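# The sandwich notebook

I have started keeping a notebook just for sandwiches, and I'm having more fun with it than I've had with cooking in years! It began in August, when it was too hot to turn on the stove and I ate sandwiches for 17 days out of that month. By the second week I wanted to remember which ones were good, so I wrote them down. Now I can't stop.

The rules are loose. Each sandwich gets a page, with the bread at the top, then everything in order from the bottom up, then a score out of 9. (I tried scoring out of ten and gave everything a seven. Nine makes me think harder.)

## The bread question

I used to buy whatever loaf was on sale. Then I tried the seeded rye from Osagie, the little bakery up the hill in Dretthorpe, and my whole idea of a sandwich changed. It's dense and a bit sour and it holds up under a tomato for a good long while. I cut it thinner than I would a white loaf - if it's too thick you spend all your time chewing crust and the filling slides out the back.

Soft bread still has its place. Egg salad on rye scored a sad 4. The same egg salad on a squishy potato roll got an 8, with a note in the margin that says "more pickle."

## Salt your tomatoes

Slice them, salt them, leave them on a paper towel while you do everything else. Five minutes is plenty. I'd read this so many times and always skipped it, and now I feel silly, because the difference is huge! The tomato tastes more like itself and the bread stays firm right to the last bite.

I put mayo on both slices, all the way out to the edges. Butter works too, especially with ham or radishes. My radish and butter page has a grease stain on it the size of a quarter and I'm rather proud of that.

## Cheese, and where it goes

Cheese goes against the bread on a cold sandwich and in the middle of things on a hot one. I went back and forth on this all summer. For melting I like the mild one from Menik, grated, with a few scraps of something sharper mixed in. Low heat, lid on the pan, and patience - my best grilled cheese so far took nearly twice as long as I used to give it, and it got the only 9 in the book.
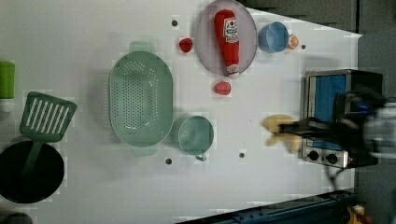
## Still to try

- Roasted carrot with a lot of dill
- Something with sardines, on toast, with lemon
- A proper pressed sandwich, wrapped up and left under a heavy pot overnight
- Apple and cheddar, once the good apples come in
- The potato chip one that everybody at Cora, my lunch place, keeps ordering

I'm starting with the sardines this weekend. If you have a favorite I should add, leave it in the comments, and please tell me what bread you use!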